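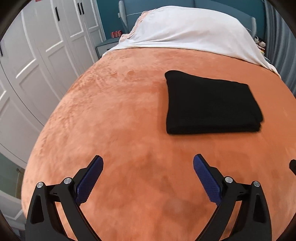
Fig. 1. Plush blanket with a folded black cloth. Creases and brush marks show in the surface.

Print this page | E-mail this page

HOUSEHOLD TEXTILES
Handout 4: Pile, nap and surface
Course tutor: Lourenço Macedo
Workroom sessions: Cengiz Tokgöz

Read this before the February workroom session. Bring your fibre notes from Handout 3 and a small pair of sharp scissors. Samples are supplied.

Flat cloth and cloth with a surface

The first three handouts dealt with flat cloth. A plain cotton sheet has two faces that are much the same, and nearly everything you need to know about it comes from the yarn, the weave and the finish. The cloths in this handout have something standing up on one or both faces. It changes how they look, how warm they are, how they wash and how they have to be cut.

Two words get mixed up all the time, in shops and in books.

Pile is made from extra yarn. A ground cloth is woven or knitted, and a further set of yarns is put in so that it stands out from the ground. Velvet, corduroy, terry towelling and most carpets are pile fabrics. If you pulled out all the pile you would still have a cloth, though a thin and open one.

Nap is raised from yarn that is already in the cloth. The surface is brushed with wire so that fibre ends are pulled up from the yarns. Flannelette and brushed cotton are napped. If you keep raising the nap you wear away the cloth, and a heavily brushed cotton is weaker than the same cotton before brushing.

To add to the confusion, dressmakers say "with nap" for any cloth that looks different one way up from the other. A paper pattern marked "with nap" includes velvet, which has a pile. Use the words in the strict sense in your written work.

How pile is made

Woven warp pile. The extra yarn runs along the length of the cloth. Velvet is the main case. The older way is to weave over thin wires, which are drawn out afterwards. If the wire has a blade at its end it cuts the loops as it goes. The common way today is to weave two cloths at once, face to face, with the pile yarn passing between them. A knife then runs between the two and makes two velvets.

Woven weft pile. The extra yarn runs across. It floats over the surface and is cut after weaving, then brushed up. Velveteen and corduroy are made like this. In corduroy the floats are lined up, so that cutting leaves ridges with bare channels between them. The ridges are called wales.

Terry. Loops are left uncut, usually on both faces. The pile warp is held slacker than the ground warp, and when several weft threads are pushed up together the slack is forced into loops. Loops hold a lot of water, so terry is used for towels.

Knitted pile. Most plush throws and soft toy fabrics sold today are knitted. They are quick to make, they stretch a little, and they don't fray in the way a woven velvet does. Fleece is a knitted cloth too. It is knitted with loops which are then raised and sheared.

Tufted pile. Yarn is punched through a ready-made backing with needles and held with a coating of adhesive. Carpets are the chief use, along with bath mats and candlewick bedspreads. Old candlewick was often held by shrinkage alone and will shed tufts if roughly handled.

Flocked surfaces. Short cut fibre is stuck to a cloth coated with adhesive. It feels like velvet for a while. There is no ground weave holding the fibre, and it rubs off at folds and corners.

Direction

Cut pile seldom stands straight up. It leans, and the direction it leans is fixed in finishing. Stroke it with the lean and it feels smooth. Stroke it against the lean and it drags a little.

Light falling on the sides of the fibres is reflected. Light falling on the cut ends goes down between them and is mostly lost. The same piece of velvet therefore looks pale with the pile running away from you and deep with it running towards you. This is why a hand drawn across a plush leaves a mark. No dye has moved and nothing has been harmed. Brush it back and the mark goes.

For curtains, every width must run the same way. Decide on the direction, chalk an arrow on the back of each width before cutting, and check the arrows again before you sew. Cutting one width upside down is the commonest fault in students' curtain work and it can't be hidden. For upholstery the pile normally runs down the back and forward over the seat. Clothing in velvet is often cut with the pile running up, for the richer colour. Either is acceptable if the whole garment agrees.

Density and height

A long pile is not always a warm or hard-wearing one. What matters more is how closely the tufts stand. Fold the sample sharply back on itself, pile outwards. If the ground shows plainly along the fold, the pile is sparse. This is sometimes called grinning, mostly in the carpet trade.

Short dense pile wears best. Long sparse pile flattens quickly, and once it is lying down the tufts take the rubbing along their sides. The weight of the cloth, given in grams per square metre, is a help when comparing two samples of the same kind. A throw at 300 grams per square metre should be noticeably fuller than a cheaper one of the same pile height. Weight is no use for comparing different kinds, as a heavy backing can hide a poor pile.

Warmth

Still air keeps heat in. Pile holds air between the fibres, and so a blanket with a surface is warmer than a flat one of the same weight. It loses a good part of this when it is pressed flat. Put a plush blanket under a heavy cover and you have less warmth from it than you might expect. On top of a lighter cover it does better.

Wind will go through an open ground and carry the warm air off. Outdoors, fleece needs a close-woven layer over it. In a bedroom this hardly matters.

Faults to look for

Crushing. Pile pressed down by weight. Cotton and viscose velvets crush easily. Steam will often bring them back. Wool recovers well by itself.

Matting. Fibres tangled together so that they can't be brushed apart. Usually the result of heat and rubbing together, as in a hot tumble dryer. It is seldom curable.

Shedding. Loose ends left from shearing. A new cut-pile throw will shed at first and should slow down after a wash or two. Shedding that carries on means the pile is badly anchored.

Snags. A pulled loop in terry. Cut it off level. Don't pull it, or you will draw down the loops on either side.

Pilling. Small balls of fibre on the surface, common on fleece and brushed acrylic. They can be shaved off. Strong fibres hold on to their pills; weak ones let them drop.

Shading. Patches where the pile has come to lean another way and stays there. Seen in carpets and large velvet seats. Brushing helps for a time.

Washing and drying

Always go by the label first. The notes below are for articles where the label is missing, and for wash tests in the workroom.

- Shake the article outdoors or beat it lightly.
- Wash dark pile by itself the first time. It sheds on to everything, and it picks up light fluff just as readily.
- Use a cool wash and a liquid detergent. Powder that doesn't dissolve lodges at the base of the pile.
- Leave out fabric softener on towels. It coats the loops and they take up less water.
- Don't fill the drum. Pile needs room to move or it sets in creases.
- Dry on a line or flat, away from direct heat. Shake while damp and brush in the direction of the lean.
- Synthetic plush must be kept from a hot iron. The tips soften and fuse, and the glazed patch is permanent.

Velvet is never ironed on its face. Steam it from the back, hanging if possible. If it must be laid down, lay it face down on a needle board or on a spare piece of the same velvet, pile to pile.

Storage

Fold flat cloth as you like. Fold pile as seldom as you can. A hard fold left for months in a cupboard becomes a crushed line, and in old silk velvet the ground may split along it. Roll good velvet round a tube, pile outwards, with tissue between the layers. Throws and blankets in regular use can be folded loosely, with the fold in a new place each time. Wash anything woollen before it goes away for the summer, as moth goes first to soiled places.

Workroom exercise

You will be given 4 samples, marked on the back with the maker's name only: Milaleo, Dernside, Abreu and Skoveck. For each one:

a) Decide whether the surface is pile, nap or flock. Unpick a corner to make sure.
b) Find the direction of lean and chalk an arrow on the back.
c) Make the fold test and note how much of the ground shows.
d) Rub a small area with a white cotton rag for 20 strokes. Keep the rag and staple it to your sheet, labelled.
e) Write a short paragraph on a suitable use, with reasons.

Cengiz will have a needle board and a steamer set up by the window. Ask before using the steamer. Offcuts go in the sack, with chalk and pins picked out first.

Written work

Choose one pile or napped article from your own home. In no more than 300 words, say how you think it was made, how it has worn, and how it should be washed and put away. Draw the ground and the surface from the side, much enlarged. A photograph doesn't replace the drawing.

Hand it in with your sample sheet. Handout 5 is on lace and net.

Print this page | E-mail this page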